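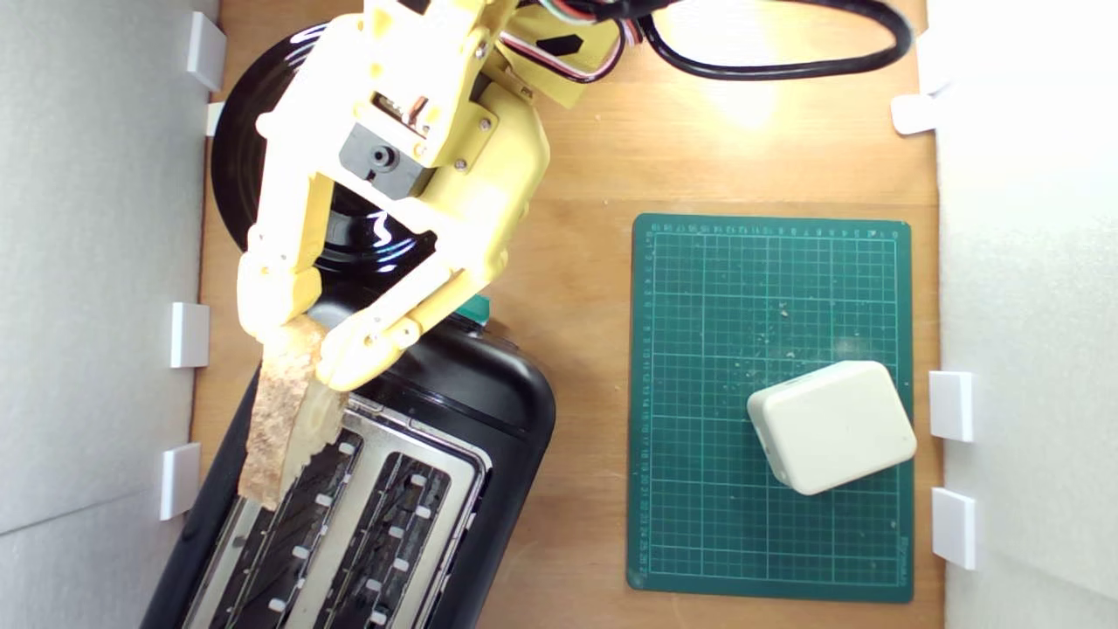
A slice, held on edge with the crumb showing.

Search this site
Enter keywords

Salt, water and the second loaf

The second loaf of the month had a tighter crumb than the first, and I have spent a few evenings working out why. The flour was the same bag, the oven was the same oven, and the tin has not changed in years. What had changed was the salt, and the point at which it went in.

I bake with strong white flour, 700 g to a batch, which fills my large tin and leaves enough over for a couple of rolls. Salt goes in at 2 per cent of the flour weight, so 14 g. For most of last winter I measured it by the teaspoon. When I finally put my usual three teaspoons of coarse salt on the scales, they came to well under the target, and the same three spoons of fine table salt came to well over. The difference is only in how the grains pack. A recipe given in spoons is really a recipe for one particular salt, and most of them do not say which.

Salt does two things in dough besides taste. It tightens the gluten, so the dough feels firmer and holds its shape better on the worktop, and it slows the yeast. With too little, my dough rose quickly, spread sideways and gave large, uneven holes under the top crust. With too much, it was still sulking in the bowl at bedtime.

Efraín Zapata, who reads this blog and bakes more often than I do, wrote in June to suggest holding the salt back. He mixes flour and water only, leaves it covered for half an hour, then adds yeast and salt together. I tried it on the next batch. The dough came together with much less kneading and stretched further before tearing. I did find the salt hard to work in evenly, and now dissolve it in a spoonful of water kept back from the total.

Water I have left at 65 per cent, or 455 g. I did try going up to 72, and the result stuck to everything, including the light switch. My tap water is hard, which is supposed to firm up the dough slightly. I have not tested this, and bottled water seems a silly expense for a tin loaf.

The kitchen scales are an old Ristier set that reads up to 3000 g in steps of 1 g. That is fine for flour and water. It is poor for dried yeast, where I want 6 g and the display could be hiding half a gram either way. I weigh the yeast in a double quantity and split the heap by eye with a knife.

Next on the list is the oven, which I suspect of running cool at the back. I have a thermometer on order and will put up the readings shelf by shelf when I have them.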